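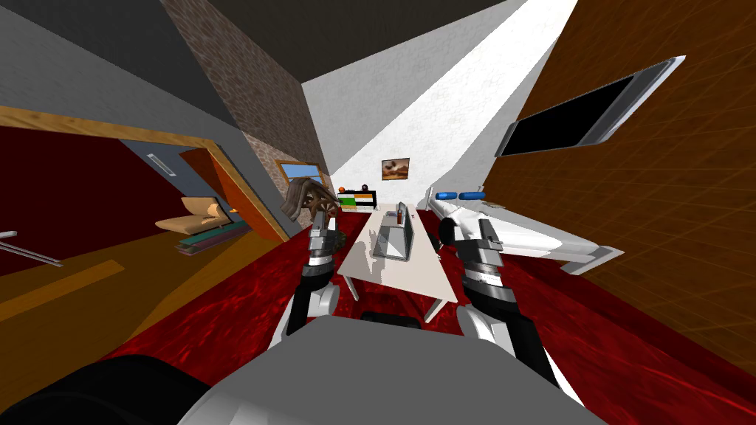

Figure 1. Simulated bedroom with a low white table.

Reading Time for Chest X-rays of Dogs: Student Project Report
Supervisor: Terence Wainwright

1. Background
At the Cledwood animal clinic, chest X-rays of dogs are first read by the doctor on duty and later by a radiologist. The owners often wait a long time for the second reading. In our project we wanted to learn where this time is spent.

2. Method
We used the records of 500 dogs which came to the clinic until the end of July. For each dog we wrote down the hour of the X-ray and the hour of the final report. Cats were not included. We left out 17 records, as the hour of the report was missing.

3. Results
The middle value of the waiting time was 33 hours. For X-rays made on a Sunday it was longer, and most of the delay came before the radiologist opened the file. The reading itself was short - in most cases less than 30 minutes.

4. Limits
We studied only one clinic. The branch in Plindton uses another record system, and we could not compare the two in the time we had.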